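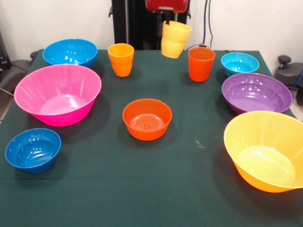

Table Clearing Still Slow Work for Single-Arm Robots, Adthorpe Trial Finds

Wednesday, August 23, 2023

A single robot arm can now clear a table of plastic tableware without help in most attempts, but it takes far longer than a person would, according to results released this week by the test lab Adthorpe.

The lab ran 300 clearing attempts in July using control software from Skillton. Each attempt began with bowls and cups placed at random on a cloth-covered table. The arm had to pick up every item and stack it with others of its kind. An attempt counted as complete only if all the pieces ended up in stacks and none had fallen to the floor.

The arm completed 70 percent of the attempts. Adthorpe stopped any attempt that ran past 30 minutes and recorded it as a failure, even if only one piece was left.

Cups were handled more reliably than bowls. A tapered cup can be held by the rim and lowered into another with some margin for error, and the software learned this early. Bowls gave more trouble. Wide, shallow ones tended to slide on the cloth when a finger touched the outer wall, and a large bowl set down slightly off center would often ride up on the one beneath it.

Order also mattered. The software does not plan the whole table in advance. It picks the next item from what the camera sees at that moment, so it sometimes placed a large bowl on a small one and then had to take the stack apart. Adthorpe said these corrections accounted for most of the lost time.

Glossy surfaces were a smaller problem than expected. Reflections from ceiling lights caused errors in judging the height of a rim, but a second camera angle removed most of them. Items standing close together, with one partly hiding another, were a more common cause of missed grasps.

Skillton trained the software on 3,000 recorded demonstrations in which an operator guided the arm by hand. The company said it would add demonstrations with mixed sizes and tighter spacing before the next round.

The trial left out several parts of the chore. There was no food residue and no glassware, and there was no cutlery. The arm did not carry the stacks to a sink or a dishwasher. Adthorpe described the results as a measure of picking and stacking only — a full clearing test would need a mobile base or a conveyor.

Commercial interest so far comes mainly from cafeterias and catering suppliers. Pongsiri, which supplies canteen equipment, said it is looking at a fixed arm for tray return stations, where the dishes arrive in one spot and speed can be made up by running the machine between meals. It has not set a date for an installation.

Adthorpe plans to repeat the test with ceramic bowls and a softer gripper made by Astivik. The time limit will stay the same.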